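Ditside Community Toy and Games Library
Frequently Asked Questions

Last reviewed 24 September 2022

Who may join the library?
Membership is open to any household in Ditside and the neighbouring parishes. Childminders, nurseries and playgroups may join as group members. Proof of address is required when the form is handed in.

What does membership cost?
There is no joining fee. Household members pay a small yearly subscription, and group members pay a higher rate. Both rates are displayed at the desk and are reviewed each November. Households receiving certain benefits are exempt and should tell staff when they apply.

How many items may be borrowed?
A household may have up to 9 items on loan at one time. Group members may agree a higher limit in writing with the Library Manager, Bogumił Sikora.

How long may items be kept?
The standard loan is three weeks. A loan may be renewed twice unless another member has reserved the item. Renewals can be made in person or by telephone, and the membership number must be given.

Are there charges for late return?
No charge is made for the first week. After that, borrowing is suspended until the item is returned.

What happens if a piece is lost or broken?
Please report it when the item is returned. Members are not charged for ordinary wear. Where a set can no longer be used, the library may ask for a contribution towards a replacement. Members should not attempt repairs with glue or tape.

What does the collection contain?
The catalogue lists 300 board games and puzzles and 172 sets of blocks and early learning toys. Large outdoor items are held at the Cieślak Road store and must be booked in advance.

Are letter and number blocks available?
Yes. They are shelved with the early learning toys. On some blocks the same mark may serve as the letter O or as a zero, and the set may be used for either purpose.

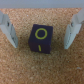
How are toys cleaned?
Hard toys are wiped down on return, and fabric items are laundered. Members are asked to return items clean and dry, with all pieces in the bag or box supplied.

Does the library accept donations?
Donations are welcome if they are complete and carry a safety mark. Soft toys, electrical items and car seats cannot be accepted. Please speak to staff before bringing in large items.

Whom should I contact with a complaint?
Complaints should be addressed in the first instance to Ji-hoon Woo, Member Services, at the library desk. A written reply will be sent within ten working days.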